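4. Assessment of the Skasadum simulation kit 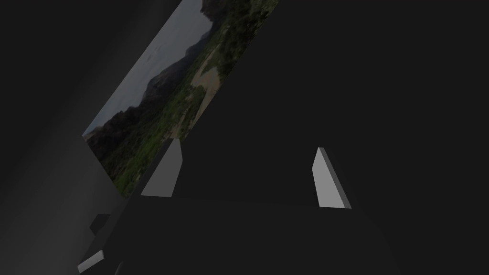
Figure 3. Wrist view rendered by the kit, with the gripper open and a landscape picture beyond the fingers.

The kit was assessed in the form in which it is sold to teaching laboratories and small firms. Hidberg supplies it as a single package made up of the simulator, a set of furnished rooms, a library of objects and a scripting layer through which the arm is commanded. No changes were made to the package before the trials began, and the settings recommended in the handbook were kept unless stated otherwise. The version tested was the one on general release in May 2020.

4.1 Installation and first use

Installation was carried out on two machines by staff who had not used the product before. The handbook is clearly written and the steps are given in a sensible order, although the section on licences refers to a menu that has since been renamed. On the second machine the object library had to be fetched again after an incomplete download, and the installer gave no warning that files were missing. The fault came to light only when a room was opened and its shelves could not be loaded. We recommend that the supplier add a check at the end of the installation.

Once the package was in place, the sample tasks ran without further attention. A user with some knowledge of scripting can be expected to command the arm through a simple reach within a morning. Writing a new task from the beginning takes a good deal longer, chiefly on account of the way in which rooms and objects are named in two separate files that must be kept in agreement by hand.

4.2 Rendering of the wrist view

The wrist view matters a great deal to buyers of a kit of this kind, as it is commonly the main source of images for a learned controller. Figure 3 shows a case that we consider instructive. The pale faces of the finger pads stand out well against the dark body of the gripper, and the space between them is easy to judge. The body itself is much harder to make out, and its upper edge can barely be told apart from what lies behind it. Much of the view is an even dark grey with no visible texture. The only colour is found in the picture, where mountains, green vegetation and a light tan path or dry riverbed can be recognised even though the tones are subdued.

Views of this sort raise a practical question for the purchaser. A controller trained on them may come to depend on the few features that are bright or coloured, and those features may have no bearing on the task. The kit allows the strength and position of the lights to be altered, but the controls are placed in the room file and apply to the whole room. A separate setting for the wrist view would be of real use. Bashir, the other package considered in this paper, offers one, at the cost of a slower start.

4.3 Repeated trials

The reach task supplied with the kit was run 1000 times with the starting position of the arm varied between runs. Of these runs, 192 were ended early by the simulator's own safety limit, which stops the arm when a joint moves outside its permitted range. The limit behaved in the same way on both machines, and a run repeated from the same seed gave the same result. This is a strong point in the product's favour, and one that earlier releases could not claim.

The records kept by the simulator were less satisfactory. Each stopped run is marked as such, but the joint concerned is not named, and the user must work back through the stored positions to find it. For a teaching laboratory this would be a burden. The Gadthorpe group, whose task set we adopted in Section 3, reported the same difficulty in September and wrote a short script to deal with it. We used that script here with no alteration.

4.4 Suitability

On the evidence of the trials, the Skasadum kit is well suited to introductory courses and to early work on reaching and grasping, where dependable repetition is worth more than a varied appearance. It is less well suited to projects that depend heavily on wrist images, unless the buyer is prepared to spend time on the lighting of each room. The price includes one year of support. Replies to our two written enquiries were prompt, and the second led to a correction in the handbook. Costs over a longer period are set out in Section 5.

Related items
Lighting controls in the Bashir simulation package
The Gadthorpe task set: notes for users
Licensing of simulation software in teaching laboratories
Hidberg handbook: list of corrections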